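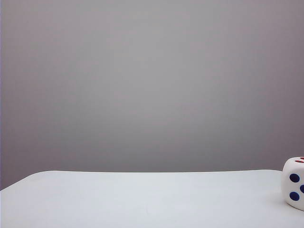

The arm project has finally moved out of my garage and into the back corner at Markholm, which means I have a real bench, decent light and people walking past with opinions. Mostly good ones!

For anyone new to this newsletter: I'm building a small tabletop arm called Vikero, and the goal this spring is getting it to pick up a big die, turn it and set it down with whatever number I ask for on top. It sounds like a party trick (okay, it is a party trick), but it makes me deal with grip, camera and timing all at once.

I started with the camera, and that ate most of March. My first try at spotting the pips went looking for dark circles, and it did fine on the blue ones. The red ones were another story. Seen from a low angle they flatten out into skinny ovals and my code just sailed right past them. Akosua Agbeko talked me into splitting the colors first and then fitting ellipses, and that helped a ton – I went from 12 misses in a batch of 44 test shots down to 3. Two of those had the die hanging out of view at the side, so I'm not losing sleep over them.

The other headache was white on white. A white die on a white table is pretty, but finding the bottom edge comes down to a thin gray shadow, and when somebody turns on the lamp at the next bench that shadow moves. I'm going to try a fixed light of my own before I give in and buy a dark mat. Lamisi Akpalu thinks I should buy the mat.

Next up are the fingers. I printed a set with flat pads and they slide on rounded corners, so the new ones will have a shallow curve and a strip of silicone. I also want to slow down the last bit of the close, where it tends to shove the die sideways before it gets a hold of it.

After that I want to let it run unattended for 1,000 picks and see what comes loose. My money's on the wrist screw – it has backed out twice already, and I'm nearly out of threadlocker.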